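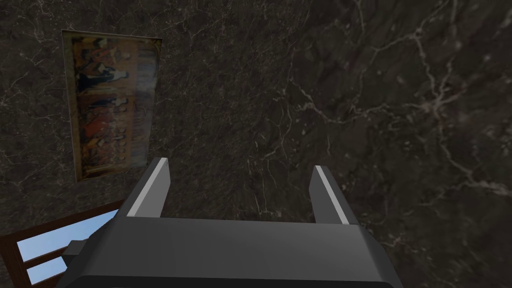 4.2 Hem drop in bias-cut skirts

Anyone who has sewn a bias skirt has been told to let it hang overnight before hemming. Sewing books agree on this and disagree on what "overnight" means, with Drila's pattern sheets asking for a day and Ivamo's asking for patience. We set out to learn how far a hem moves and when it stops.

Eleven skirts were cut from one pattern in six fabrics, with the crepe and the two rayons cut more than once. Each was hung by the waistband on a padded form and its hem was marked from the floor up, at 13 points, by Rocha. A second marking by Metwally disagreed with the first often enough that we kept both and report the mean. Neither author has changed position.

Most of the drop came early. The rayons let go within hours and then did very little, as shown in Figure 3, where the curves flatten well before the first morning. Wool crepe moved slowly and was still moving when we lost interest in it. The cotton lawn barely dropped at all, a result that Cardoso (who has hemmed lawn the same afternoon for years) received without surprise.

Figure 3. Mean hem drop against hanging time, by fabric. Bars show the gap between the two markers.

The side seams deserve a word. On every skirt the hem dipped lowest between the seams, where the true bias falls, and a stitched seam held its own patch of cloth nearly level. Leveling by folding the skirt in half, as the Onuoha block instructs, therefore gives a hem that is even on the table and wavy on the wearer. We return to seam placement in Section 5.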